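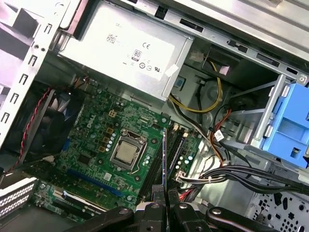

Gripper at the memory end of a Dell tower, processor exposed.

Can a machine strip a desktop PC yet?
Workshop tips, repair and reuse section

Readers who refurbish old office computers ask whether any part of the job can be handed over to an arm. The short answer is that single steps can be, given a good deal of preparation, and the whole job can't. The notes below go by task. Most of the preparation also helps a person working by hand.

Before either of you starts
Unplug the mains lead, hold the power button in for a few seconds, and leave the tower for 15 minutes. Lay it on its side with the open face up. A person will happily work on a tower standing upright; an arm coming down from overhead wants the board flat.

Memory modules
The most promising job. The slots are straight, the parts are stiff and the release clips are in a known place. The difficulty is force. A hand feels one end of a module come up before the other and corrects for it. A gripper without force sensing keeps pulling. Open the clips at both ends fully first, and lift straight up.

When fitting, match the notch before pressing. Roscoe Zamora, who runs the bench at Cudcombe, logged 128 insertions on a test arm last October and found that most failures came from starting at a slight angle. The same fault turns up with beginners.

Cables
Still a human job. A cable never lies in the same place twice, and a bundle across the memory slots will stop an arm that managed the same lift an hour earlier. Tie back anything that crosses the work area. Reusable ties are best, as you will be undoing them again. Pull on the plug and never on the wires, and press the latch if there is one.

Drives
Plastic caddies with squeeze clips are easy for fingers and awkward for two flat jaws. The clips have to go in together while the caddy slides out, so the grip must hold and travel at once. On the Cudcombe bench the arm slides the caddy only after somebody has unplugged the drive leads.

Processor
Leave it alone unless it is being replaced. If the cooler is off, clean the old paste from the metal lid with isopropyl alcohol and a lint-free cloth, wiping inwards from the edges. Keep the lever down while you work elsewhere in the case. We would not let a machine near an open socket. The contacts bend under very little load, and a bent one usually means a new board.

Where to put things
An arm needs a fixed place for every part, and this is the tip most worth copying. A plate with slots and posts, butted up against the case, keeps the distance between the two constant. Clamp it if your bench top is smooth. For hand work, an egg box will do for screws. 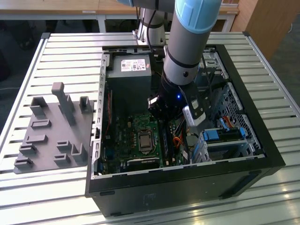

Tower on its side, with the slotted plate set against it on the left.

Lighting
Bare metal throws back glare, which troubles cameras more than eyes. Move the lamp to one side until the bright streaks leave the part you are working on. A matt cloth over exposed bench metal also helps, provided it stays clear of the arm's path.

Time and cost
A practised person removes two memory modules in well under a minute. Zamora allows 6 minutes for the arm, including a check of its position. His parts bill, covering a second-hand arm, gripper and mounts, came to £3,325. At those figures it makes sense only for long runs of one model of computer. A change of model means new positions and usually a new plate.

For a mixed pile of towers from an office clearance, keep to a screwdriver, a wrist strap and the egg box.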